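Version 2 replaces the August release. File names have changed, so old index files will not load against it.

# Sanna Tabletop

Sanna Tabletop is a set of still pictures of dishes on dark, glossy tables. It was put together at Grulteler for work on finding the rim of a plate when the surface under it reflects light.

## Contents

| Item | Value |
|---|---|
| Pictures collected | 3,000 |
| Pictures kept | 2,723 |
| Kept pictures with a plate | 1,081 |
| Format | PNG, 8-bit |
| Labels | one JSON file per picture |

Pictures were dropped for motion blur, duplicate content or a missing label file. Dropped items keep their ID numbers, so the numbering has gaps.

## Labels

- `surface`: finish of the table, `gloss` or `matte`
- `grain`: `none`, `faint` or `clear`
- `dish`: `plate`, `bowl`, `cup` or `none`
- `rim`: polygon, clockwise from the leftmost point
- `occluded`: true if anything covers part of the rim
- `backdrop`: `wall`, `window` or `mixed`

`grain` is set to `faint` if the texture shows in any part of the surface, even if the rest reads as flat black. Reflections are not labeled. Where a rim and its reflection meet, the polygon follows the rim.

## Known problems

- Black tables are overrepresented. Results on pale or patterned tops should be reported separately.
- Plain white walls behind a black top give strong contrast at the back edge. Edge detectors tend to lock onto that line first.
- Dark sleeves and pants near the back edge merge with the table in low-exposure pictures. `backdrop` does not capture this.
- Cup handles were labeled in two different ways. See `notes/cups.md`.

## Loading

```
python load.py --root ./sanna --split val
```

Splits are by table, so no table appears in both `train` and `val`.
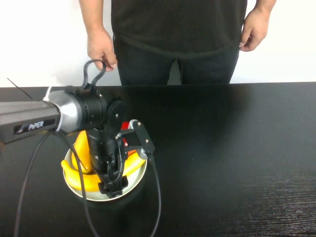 *Photo: Kestel / Wenow archive. Reuse permitted with credit.*

Corrections to labels go in `fixes.csv`, one row per picture ID.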